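Part 7: Recording your first set of examples

Posted Saturday, July 22, 2023 by Larysa Stelmakh

By this point your Stesto arm should be bolted down, the wrist camera should be showing a live view and you should have done the calibration in Part 6. If you skipped it, go back! I skipped it myself the first time and lost an afternoon of recordings to a gripper that thought it was a finger's width to the left of where it was.

We're going to record pick and place runs with small objects on a plain tabletop. I use little skull figurines, the off-white sort sold by the bag for Halloween (stock up in October, they're hard to find the rest of the year). They're good practice pieces — rounded on top, fiddly round the jaw, and they come to rest at all sorts of angles.

1. Clear the table of everything except the objects you want picked up. Mugs and cables have a way of teaching the model things you never meant to teach it.

2. Scatter the objects by hand. Don't line them up. I drop mine from a low height and leave them how they fall, on their sides and all.

3. Open Vevus on the laptop, choose New Set, and type a task name. Keep it short and spell it the same way every time. I have one set called "skulls" and another called "skull", and merging them was no fun at all.

4. Hold the leader handle, press the pedal once and wait for the beep before you move.

5. Bring the gripper down with the fingers open, and slow right up for the last bit. You want the object between the tips before you start to close.

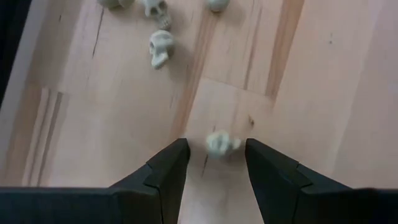 6. Close, lift, move across to the drop spot, open, and back away. Press the pedal again to end the run.

7. Play the run back straight away. Keep it or bin it while you still remember what your hands were doing.

CAUTION: Keep your free hand off the table while the pedal light is on. The arm follows the handle and has no idea your thumb is there.

Note on blur: a smeared object in the odd picture is fine and I leave those runs in. If most of a run is blurry you're moving too fast, or the lamp is too dim. Try the lamp first.

Note on fumbles: if you miss, then go back and get it cleanly, keep the run. Those are some of the most useful ones I have. If you knock the object off the table, bin it.

How many do you need? My first set had 563 runs and it still dithered over anything lying near the top of the view. I went up to 727, with most of the new ones starting from that far side, and it settled down nicely. Do them in batches of 16 and then get up and stretch — your wrist will thank you, and tired runs are wobbly runs. Shuffle the objects between batches too.

Cormac Ó Dubhghaill has asked me whether you can swap operators halfway through a set. You can, just put your initials in the notes box so you can sort them out later if one of you turns out to be heavy-handed.

When you've finished, press Save Set and leave the laptop alone until the bar reaches the end. Training is in Part 8.

Related guides
Part 6: Calibrating the wrist camera
Part 8: Training on your own examples
Fitting the Wonari foot pedal
Sorting and renaming sets in Vevus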